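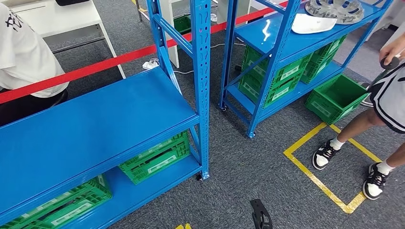 The Understudy

Aileen Tolentino had been with the Rimden Players for six years and had never gone on. She covered the mother in one play and the sister in another, and in between she ran lines with whoever asked. In May the company picked a new play called Dalisay, and she was given the understudy's script again, with the lead's part marked in yellow by the person who had it before her.

The lead was a woman named Killetti. She had done two seasons in the city and had come home to look after her father. She was good. Aileen watched her from the side of the rehearsal room and wrote down where she crossed and when she sat.

"You write everything," Killetti said once.

"I have to know where the chair is," Aileen said.

The play ran an hour and fifty minutes. The daughter was on stage for all of it except one short exit to get a coat. Aileen learned it on the bus, 63 stops a week, saying the words under her breath with her hand over her mouth. By the third week she could do the first act without the script. The second act had a long speech about a house that kept going wrong at the same place, after the word "kitchen."

Daketti, who directed, did not give understudies much time. He let her walk the part once, on a morning when half the cast was missing, and he read the other roles himself in a flat voice. At the house speech she stopped after "kitchen."

"Window," he said.

"Window," she said, and went on.

When it was over he looked at his watch and told her the coat was on the wrong arm.

The theater held 300. On opening night it was close to full. Aileen sat in the dressing room with the door open and followed along on the speaker. Killetti got a laugh in the first act that had never come in rehearsal. She left out a line in the second, and the man playing the uncle covered it.

On the fourth night the phone rang at ten after five. Killetti's father had fallen. She was at the hospital and she wasn't leaving.

"Do you know it?" Daketti asked.

"Yes," Aileen said.

The dress was long on her, so the wardrobe woman pinned it up – four pins at the back, two in front. Someone put a slip of paper in the programs. Aileen drank half a glass of water and went to stand where she had watched Killetti stand.

The lights came up. The chair was where she had written it down. She crossed to it, sat, and said the first line.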